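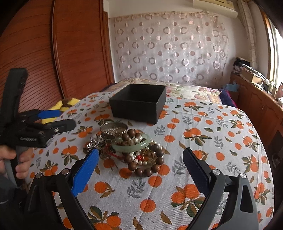
Figure 6.1 Mixed jewelry on a printed cloth, with an open storage box behind it.

Chapter 6
Sorting and Storing Small Personal Articles

6.1 Scope of the chapter

Earlier chapters dealt with household goods that can be stacked, folded or hung. Jewelry can be handled in none of these ways with any consistency. The pieces are small, their shapes are unlike one another, and the materials differ in hardness, weight and tolerance for moisture. A collection kept in one container tends toward the condition shown in Figure 6.1, where rigid bangles and flexible strands lie on top of and inside each other.

This chapter covers the separation of a mixed pile, the grouping of pieces by form and material, the choice of container, and the order in which pieces are put away. Repair, restringing and valuation are outside its scope. Cleaning is treated only to the extent that it affects storage; the full procedures are given in Chapter 9.

On completing the chapter, the reader should be able to classify a piece by form without reference to its value, clear a pile without placing load on a cord or clasp, and draw up a box plan for a collection of moderate size.

6.2 Terms used

Bangle. A rigid closed ring worn on the wrist. It does not bend to pass over the hand and has no clasp in its simplest form. Hinged types are treated as bangles for storage.

Bracelet. A flexible piece worn on the wrist. A beaded bracelet may be strung on elastic, in which case it will stretch, or on cord or wire, in which case it should not be stretched at all.

Strand. A length of beads or pearls on a single cord, whether or not the ends are joined.

Nesting. The condition in which one piece lies within the opening of another. In Figure 6.1, small pearly beads are gathered inside the silver-toned bangle, and a strand of cream-white pearls winds within the loop of larger dark brown beads.

Bridging. The condition in which a rigid piece rests across several others and holds them down. The pale green bangle in the figure is in this position.

Threading. The condition in which a flexible piece passes through the opening of another and out the far side. Threading resembles nesting from above. The two are told apart by lifting the rigid piece a short distance and watching whether the strand rises with it.

6.3 The working surface

Sorting is done on a flat surface covered with cloth. The cloth limits rolling and softens contact if a bead is dropped. A tightly woven fabric is preferred, as loops and fringes catch on clasps and on the prongs of set stones.

A plain cloth gives the best contrast. A printed cloth is acceptable where the ground is pale and the motifs are much larger than the smallest piece to be sorted. The fruit and leaf pattern in Figure 6.1 meets both conditions, although its orange and brown areas should be checked by touch as well as by eye at the end of the session. White pearls are harder to see against a white ground than dark beads are, and a worker handling many loose pearls should change to a gray or dark blue cloth.

Creases running the length of the fabric can be used as shallow channels for loose beads. Creases across the direction of work should be smoothed out before starting.

The storage container is placed behind the pile, within reach and with its opening clear. Placed in front, it obliges the hands to pass over it with every piece, and anything dropped falls in among articles that have already been sorted.

6.4 Order of removal

Pieces are removed from the top of the pile downward and from rigid to flexible. The standard order is as follows.

1. Rigid pieces that rest on top of others (bridging pieces).
2. Rigid pieces that contain others (nesting pieces).
3. Small rings and hoops standing or lying among beads.
4. Beaded bracelets.
5. Strands of pearls or small beads.
6. Loose components, knots and findings.

Applied to Figure 6.1, the pale green bangle is the first piece to be moved. Brown beads overlap its back and inside, so these are eased away before it is lifted. It is raised straight up, held at two opposite points, and checked for threading before it is carried clear. The silver-toned bangle follows. It lies tilted, and it is leveled first so that the pearly beads inside remain on the cloth. The thin gold-toned piece among the beads is taken next, with the fingers or with padded tweezers. The small red knot beside it is left until its attachment is known. A knot may be a separate ornament or the finished end of a cord, and pulling on it in the second case can release the beads.

The bracelet of larger dark brown beads is then opened outward and drawn off around the pearls. The pearls are lifted last, supported along their length with both hands.

At no stage is a piece pulled sideways out of the pile. Maillard's bench notes for the Wenosero course put the rule in a single line: "Lift, look, then move" (Régis Maillard, handout 6, revised 2022-03-28).

6.5 Grouping by material

Once separated, pieces are laid out in rows by form and then divided by material. Table 6.1 gives the divisions used in the rest of the chapter.

Table 6.1 Storage groups

Group A: Hard stone and stone-like bangles. Wrap singly. Keep away from other rigid pieces.
Group B: Metal bangles, rings and hoops. Separate by color of metal. Keep dry.
Group C: Wooden beads. Keep from direct heat. Do not store damp.
Group D: Pearls and pearl-like beads. Soft pouch, laid flat. Nothing stored on top.
Group E: Unidentified or loose parts. Small lidded dish, labeled with the date of sorting.

Materials are often uncertain at this point. A green bangle may be jade, another stone, glass or resin, and a photograph will not settle the matter. For storage, an uncertain piece is placed in the group that calls for greater care. White beads of unknown origin therefore go into Group D.

6.6 Choice of container

A square, straight-sided box makes good use of drawer space and accepts dividers cut to a single length. An open box without a lid, such as the black one in the figure, suits daily use and short-term sorting. Dust makes it unsuitable for pearls over long periods unless it is kept inside a closed drawer.

Interior color affects retrieval. Dark interiors show pearls and bright metal clearly and conceal dark wooden beads. Where a dark box must serve for Group C, a pale liner is fitted to the floor of the compartment.

Section 6.7 sets out the box plan, beginning with the measurement of the largest bangle, which fixes the width of the first compartment.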